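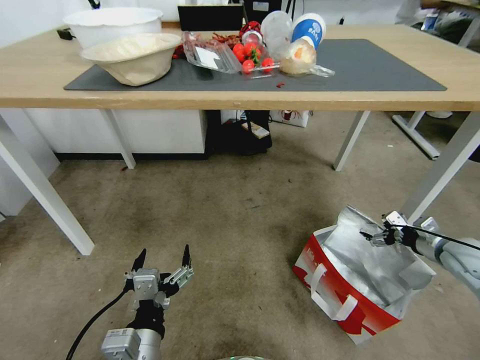 Ticket 1876
Opened by: Riltwood Robotics Club, Drencombe College
Product: Sarantis arm controller, two-arm set-up
Subject: Right gripper lets go of the bag while the left arm is busy
Priority: High (we picked this ourselves, so make of it what you will)
Status: Open

What we're trying to do

We've entered the table-clearing task at the Wulallow student meet in May. The right arm holds a bag open by its top edge, the left arm picks food off the table and drops it in. The rules don't say which bag or what food, only that both will be "typical of a household", so we practise with whatever we can get: tomatoes, bread, chillies, crayfish, a foil-lined shopping bag, a paper one.

What happens instead

The right gripper closes on the bag properly and the controller reports a good hold. The left arm sets off. At some point after that the right gripper opens, all by itself, with no error and no entry in the log. The bag does what bags do. The left arm, which has no opinion on any of this, carries on and delivers a tomato to the carpet.

We've done 49 runs and kept a sheet. It doesn't happen on all of them. It has never happened while a judge-like adult was watching, so we can't rule out spite.

Already tried

Restarted the controller.
Restarted the laptop.
Swapped the two gripper cables over at the controller end. The fault stayed with the right arm, so we don't think it's the socket.
Swapped them back.
Put grip force up to 70 per cent. It held the bag more firmly right up to the moment it opened.
Cleaned the fingertips, which needed doing anyway.
Read the manual. The chapter on holding is one paragraph long and most of it is about storage temperature.

Log entry, 15:40

Tried to find out whether the weight of the bag matters. Ran the foil-lined one with nothing going into it, just the left arm going through its moves and miming the drops. The right gripper still opened. Ran it again with the left arm parked and the right arm holding. Opened again, a bit later than we'd got used to. So the left arm may be innocent, after we'd spent most of a fortnight blaming it and rewriting its path twice. 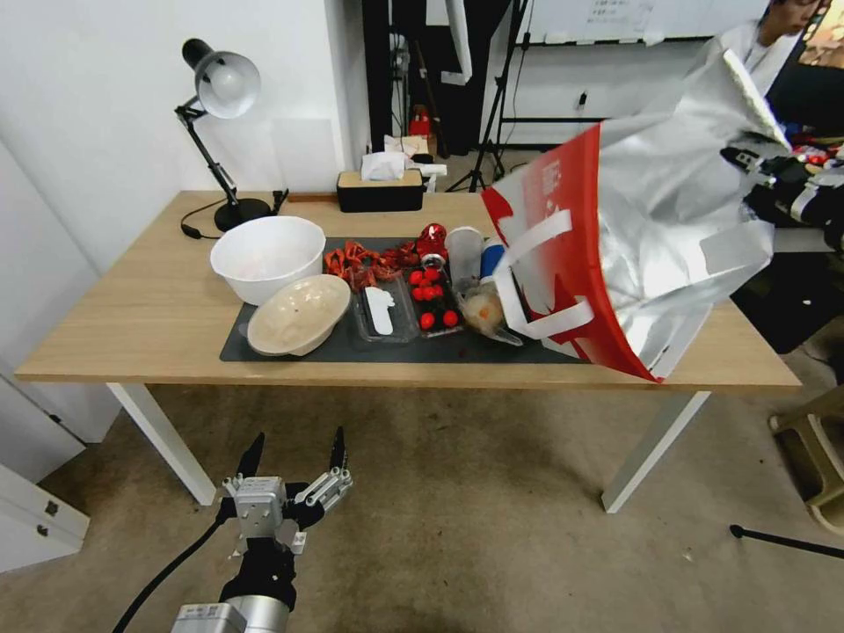 Sarantis support replied at 16:20, asking whether the release comes at the same time after the grip closes, or at the same place in the left arm's path. The two look alike if every run is the same length, they said, and could we put a stopwatch on it and send the settings file while we were at it. They also wanted to know if "hold" was being sent once or repeatedly.

Log entry, 16:55

Fair question, and slightly annoying, as our sheet has a column for the type of bag, a column for the type of food and a column for mood, and none for time.

Timed it on a phone. With the arm parked, the gap between closing and opening is the same every go, as near as a thumb can tell. With the left arm working, it's the same again, counted from when the grip closed. The good runs on the sheet are the short ones, where we only had a couple of things to pick up and finished before the gripper lost interest. We had put these down to good technique.

On the other question: we send "hold" once. It seemed rude to keep asking. Settings file attached.

Log entry, 17:30

Went through the settings file ourselves while waiting. The left arm's section has a line for idle release, set to off. The right arm's section has the same line, and it's set to on. As far as we can work out, if the arm hasn't had a fresh command in a while the controller decides it has been forgotten and relaxes the gripper to save the motor. A picking arm gets commands all the time, so it would never notice. A holding arm just stands there doing its job and gets treated as idle.

The file came with the arms and we've only ever changed speeds in it. We haven't found idle release in the manual, including the index.

Turned it off for the right arm, saved, restarted, and moved on to the paper bag, partly for a change and partly because the handles on the other one kept flopping in front of the left gripper.

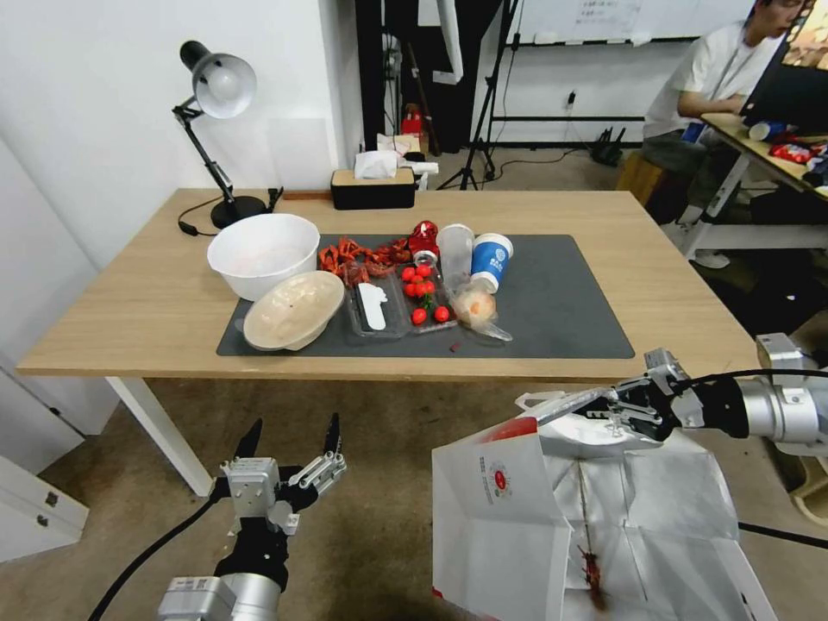
Three long runs in a row with idle release off and the gripper stayed shut on all of them, well past the time it used to let go. We then left it holding while we went to argue about who was buying the next lot of tomatoes, and it was still holding when we got back.

Two things we'd still like an answer to, please:

Is it safe to leave idle release off? The wrist motor gets warm on long holds and we'd like to give the arms back to the college in the state we borrowed them. If sending "hold" every few seconds is the better way, we'll do that instead and switch the setting back.

Could the controller write something in the log when it does this? One line would be plenty.

Please leave the ticket open for now. We're doing the crayfish runs again tomorrow at the full competition length, and the antennae catch on everything, so there may well be a second ticket.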